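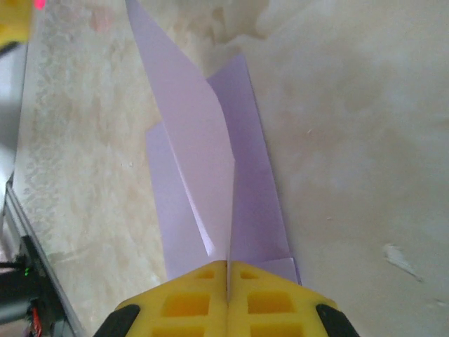
*Pale lavender paper, folded into overlapping panels.*

The following notes concern the paper folding undertaken at this household during the past season. They continue the entry posted in April, which dealt with the storage of unused sheets.

The present stock consists of 391 sheets, purchased from Merkora in mixed colors. Lavender was selected for the current work. The darker shades from the same packet show a white line wherever a crease is reversed, and they have been set aside for envelopes.

All folding is done on a flat surface. Each crease is first laid lightly, checked against the opposite edge, and then pressed with the back of a spoon. Long, narrow flaps require particular attention at the tip, where the layers gather and the paper tends to shift. Chiyo Nagano recommends that such flaps be folded slightly short of the center line. This advice has been adopted for all pointed forms.

Two matters remain open. The first is whether a heavier paper would hold a steep flap through the winter, when the room is dry. The second is the choice of box for finished pieces. Shona Skinner has offered a shallow one with a lid, and its measurements will be entered here when received.

Posted Dec 20, 2023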